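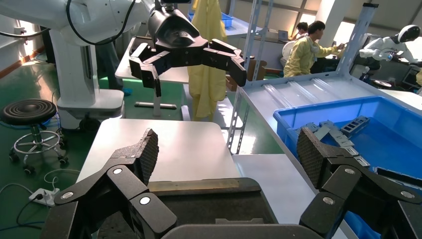 # Visit report: Ornen open day, Arthorpe

Ornen opened its studio to players and server hosts on a Friday in February. The studio makes Undness, a co-op dungeon game with a persistent town hub, and the day was meant to show how the charity item sales in the game are built and paid out. I went as a server host with an interest in the item database. These are my notes, in the order of the day, with the talks I skipped left out.

## Arrival and layout

Doors opened at 9:30. The studio takes up the upper floor of a former print shop, a short walk from Arthorpe station. Signs from the street were poor, and several people went first to the dentist next door. Check-in used the in-game account name, so anyone who had registered under an email address had to wait while it was looked up.

The floor is split between art, server and live operations. Visitors were moved through in groups, with a fixed time at each stop. Phones were allowed everywhere except the art room, where unreleased work was on screen.

## Item pipeline

Idalina Abreu leads item art. She took one charity item, the Lantern Cloak, from sketch to live build. The cloak was modeled once at full detail and reduced by hand for the lower settings. Automatic reduction had been tried and left holes at the shoulder seam when the character crouched.

Each item carries a flag that decides whether it can be traded, gifted or broken down for crafting material. Charity items have all of these turned off. Abreu said the trading ban was set before the first sale and has caused more support mail than anything else about the program. Players who buy a second copy by mistake cannot pass it on. The store now checks the inventory before it takes payment, but the check does not cover purchases made through a linked console account. A fix is planned, with no date given.

Texture budgets were shown on a wall screen. A cloak gets the same budget as a full chest piece, which explains why capes in Undness look sharper than boots. I asked whether the boots would be redone. They will not.

## Sales and payout

Horácio Louro handles the store side. His talk was the most useful of the day and also the hardest to hear, as the server room door was propped open behind him.

The sale works as follows:

- The item goes on sale for a fixed period, announced in the client and on the forum.
- Payment processor fees and sales tax are deducted first.
- The remainder is booked to a separate account, which the studio cannot draw on for running costs.
- Refunds are taken from that account until the refund period closes.
- The balance goes to the receiving group in one transfer.

The long gap between the end of a sale and the transfer is caused by the fourth step. Louro said forum threads claiming that the studio was holding the money appear after every sale, and that the store page will carry the transfer month from the next sale onward.

The most recent sale, for the Godinho flood fund, sold 1243 copies of the cloak. That is a small number for a game of this size. Louro put it down to timing, as the sale overlapped with a seasonal event that had its own paid items. In my view the price also played a part. The cloak cost twice what a normal cosmetic costs, and the store page did not say how much of the price reached the fund.

Leonor Henriques, who coordinates the fund in Godinho, joined by video call. She covered what the money had been spent on: pumps, dehumidifier rental and new flooring for the public library, including its computer room. She had not heard of Undness before the studio wrote to her. Sound dropped out twice and the question period was cut short. Written answers were promised for the forum.

## Server operations

Svetozár Vaněk ran the server stop. Undness uses one process per dungeon instance and a shared process for each town hub. The hub is the bottleneck. A hub is capped at 400 players, but performance starts to fall at roughly 200 if most of them are standing near the store vendor, because every cosmetic in view has to be sent to every client nearby.

During the first charity sale, players gathered at the vendor to show the item, and the hub process in the European region restarted several times during the evening. Two changes were made afterward:

1. Cosmetics beyond a set distance are sent as a simple placeholder and filled in later.
2. The vendor was copied to three other spots in town.

The second change did most of the work, according to Vaněk. He showed load graphs from before and after, and the peaks were clearly lower, though the axes had different scales and I would not draw an exact figure from them.

Community servers do not get the placeholder system yet. Hosts who see hub lag can lower the cosmetic update rate in the server config. The setting is listed in the current documentation under its old name, so search for the old one. Vaněk is aware of this.

## Modding session

Thư Giáp gave the afternoon session on mod tools. The item editor is being separated from the level editor and will run without a full game install. Custom cosmetics made by hosts will stay local to their own servers. Hosts had asked for a way to run their own charity items with payment through the store, and the answer was no, on account of tax handling in different countries. Linking to an outside donation page from the server message is allowed, provided no in-game item is given in return.

The demo build crashed once on export and was restarted. Exported files open in the current game version without conversion. I tested one at home the next day on my own server and it loaded, with a warning in the log about a missing thumbnail.

## Practical notes

- Lunch was sandwiches and ran out before the last group reached it.
- Parking is limited to the street. The train is easier.
- The talk by Vaněk was not recorded. The others were and will be posted on the forum.
- Attendees received a code for a hat, non-tradable. Codes expire, so enter them soon.

Still open from my list: console inventory checks, the renamed config setting, and whether the cloak will return to the store. Louro said a second run had been discussed but that Henriques would have to agree to it first.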